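Flusent bin picking kit, anyone running one?

gripwrench
Got the Flusent picking kit on trial at our shop, day 4 now. Setup was easier than I figured (I'd blocked out a whole afternoon and was picking by lunch!). Arm mount, gripper, software, and they throw in two bins' worth of calibration help over the phone. I've been feeding it mixed junk, the stuff vendors never put in a demo.
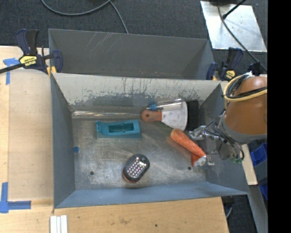
Flat things slow it down. Chunky stuff it grabs almost every time, but a scraper lying flat on bare metal can take 3 tries. Shiny is worse. I'm getting 146 picks an hour on a mixed bin and the quote said 155, so I'm not mad, but I'd like the difference back before I sign.

Plalow_guy
We had the Plalow kit and sent it back. Clear tubing killed it, it just never saw the stuff. Does yours?

gripwrench
Sometimes! Depends what it's lying on. I wouldn't bet on it.

ivach77
Gonna disagree on the flat parts. That's a gripper problem, and you won't fix it in software. Swap the fingertips before you blame Flusent.

gripwrench
Maybe, but they sold me the fingers too lol

singhal_fan
Clamp your bins down if you haven't. Mine crept all over the table and the numbers went to heck.

gripwrench
Yep, clamped. Trying thinner tips tomorrow, will post the rate.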